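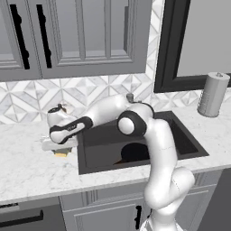

Too much lemon, and added too early, was the verdict of one cook in Mudirley when I asked her why my barley soup always tasted so flat. She cooks it every winter and puts the lemon in only when the pot is already off the heat.

I had followed the recipe from the Kenura market booklet, which wants 433 grams of barley for one big pot. For my family this was far too much. The second time I used 326 grams and the soup was still thick enough to hold the spoon, but much nicer to eat. I also left out the celery, as my children pick it out anyway.

The booklet says to cook the onions for 11 minutes. In my opinion they need longer, until they are soft and a little brown at the sides. I salt them in the beginning - not a lot, only a pinch - and I stir them often.
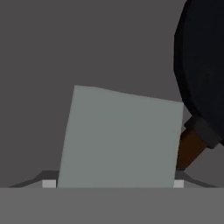 After the onions come the carrots, the barley and the broth. In Phelan many people add a piece of smoked cheese rind, and I have learned to like it. It gives a deep taste, so you should be careful with more salt. Take the rind out before serving.

The next day the soup becomes almost a porridge. I add a cup of water, warm it slowly and squeeze the lemon at the table. My husband prefers his with vinegar.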